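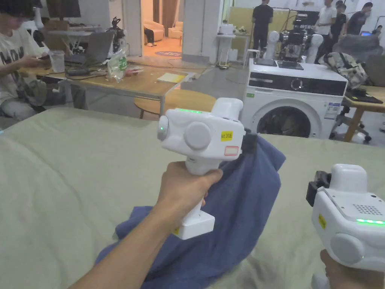 What does Harasym do with a recording?

It reads the streams from two hand-held grippers, puts them on one clock, cuts the result into short segments and writes a file which the Valtance planner can open. It does not train anything and it does not move any robot.

Harasym
Align and segment two-handed gripper recordings

Harasym is the preparation tool for the cloth part of the Cliltura collection. It is maintained at Gutance. We use it every day for folding, spreading and lifting tasks, and we publish it so that other groups can prepare their recordings in the same way and compare results with ours. It was written for cloth. For rigid objects it works also, but the default values are not good for them, please see Settings.

Status

The reader and the aligner are stable. The segmenter still changes. If you need the same segments in October as you have today, keep a copy of your settings file and do not update in between.

Installation

Clone the repository, make a fresh Python environment and run:

pip install -e .

To check that everything is in its place:

harasym check

This command reads a small test session from the folder tests/data and compares the output with a stored result. When the numbers differ only in the last digits, it is a matter of the maths library and you can ignore it.

Use

The usual call is:

harasym run session_folder --out prepared_folder

The session folder must contain one subfolder for the left gripper and one for the right. Inside each, the tool expects the video, the pose track and the jaw opening. The head view is optional. If it is there, it will be aligned too, but the segmenter does not look at it.

The run has 3 stages, and each can be started alone with its own word: read, align, segment. Every stage writes its result to disk before the next begins. When the segmenter fails you do not need to align again, only call harasym segment on the same output folder.

Alignment

The two grippers have separate clocks. At the beginning of a session the operator closes both jaws together and opens them again, and Harasym searches for this movement in both streams. From it we take the first offset. Afterwards the offset is corrected slowly over the length of the session, as the clocks drift.

The limit for the remaining error is 40 ms. A session above the limit is marked "unaligned" in the report and is not passed further. You can raise the limit, but we advise against it for cloth. When one hand pulls and the other gives way, an error in time looks to the planner as if the cloth became longer.

If the closing movement is missing, you may give the offset by hand:

harasym align session_folder --offset-ms VALUE

A positive value means that the right stream is late.

Segments

A segment begins when a jaw closes and the hand then moves away from its place. It ends when the jaw opens, or when both hands rest. The label is one of the following:

single: one jaw holds, the other is free
both: both jaws hold
pass: the cloth goes from one jaw to the other
none: no jaw holds

The jaw opening alone cannot say if there is cloth in the jaw. Thin cloth closes the jaw almost as far as no cloth. For this reason the segmenter also looks at the gripper video, with a small classifier that is included in the repository. Dark fabric is more difficult for it than light fabric, mainly at the fold, where the edge and the shadow have similar values. 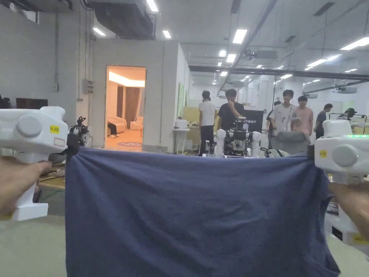

One user wrote to us that the label "both" is too coarse, because holding a shirt by its two upper corners and holding it by one corner and the middle of a seam are different states for a planner, and a model which learns from them mixed will pull in the wrong direction. The same message asked for a corner flag on each jaw.

We agree with the remark. The flag exists now on the branch corner-flag, with the values corner, edge, inner and unknown. It is not in the main branch for the reason that it says "unknown" too often when the cloth is bunched. Valtance reads the flag if it is there and works without it if it is not, so you can try it with no other change.

Settings

All values are in harasym.yaml. These are the ones which people change most:

max_error_ms: 40
The alignment limit, explained above.

hold_confidence: 70
In per cent. Below this value the classifier's answer is not used and the segment gets the mark "to check". For rigid objects you can put it lower.

min_hands: 2
How many gripper streams must be present. Leave it as it is for Cliltura. With one hand the label "both" will never appear and the report gives a warning.

rest_speed
Speed under which a hand counts as resting. If your segments are much too long, start here.

Known problems

A session that was paused and continued has a jump in the pose track. Harasym does not repair the jump. Please split the session before.

A very quick pass from one jaw to the other is sometimes written as single, none, single. The merge step finds most of these cases but not all.

On Windows, paths with spaces must be in quotes, also inside the settings file.

People in the background

The head view can contain persons who do not take part in the task. Harasym does not blur faces. If you want to publish the head view, do this step with another tool before the run, so that the aligned copy is already blurred.

Reporting

Open an issue and attach report.json from the output folder. Please do not attach video.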